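Birnetti Textile Care – Linen Folding and Packing Operators (2 positions)

Posted August 22, 2020 by Radwa Belkadi
Shares: 12 | Comments: 2

Birnetti Textile Care is hiring two operators for the folding and packing section at its Sendton site. The section handles flat cotton goods: hand towels, table napkins, tray cloths and plain wiping cloths. Work is done standing, at covered tables, by hand. Start date is in September.

Duties

Operators take finished goods from the delivery cart, inspect each piece on both sides, fold it to the size on the work card and place it in the bin for that order. Pieces with stains, pulled threads or open hems go to the repair shelf with a tag. Bins are closed at 50 pieces unless the card says otherwise, then labeled and moved to dispatch.

Tables are covered with paper, which is replaced at the start of each shift and after any spill. Cloths are folded in the center of the table, with the fold facing the operator. Plastic bins stay to one side so that the working area is clear. Operators are expected to keep to this layout – it is the same at every table, and people change tables during the shift.
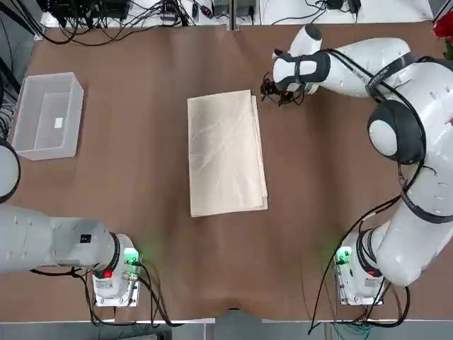 Fold sizes are set by the customer. Most accounts use a half fold followed by a third fold. The Skammont account requires a flat quarter fold with the hem inside, and the Janevski account supplies its own template. Training on all current work cards takes 9 days and is paid at the full rate.

Requirements

– Able to stand for a full shift and lift a filled bin to waist height
– Good close vision, with or without glasses
– Able to read work cards and labels in English
– Laundry, sewing or packing experience is useful but not required

Hours and pay

Day shift, Monday through Friday, with a paid meal break. Hourly rate depends on experience and is stated in the offer letter. Work shoes are supplied.

To apply, send a one-page resume to Socorro Huamán, section supervisor, or leave it at the Sendton front desk. Applicants selected for interview will complete a short folding test.

We use cookies to improve your visit. Accept | Settings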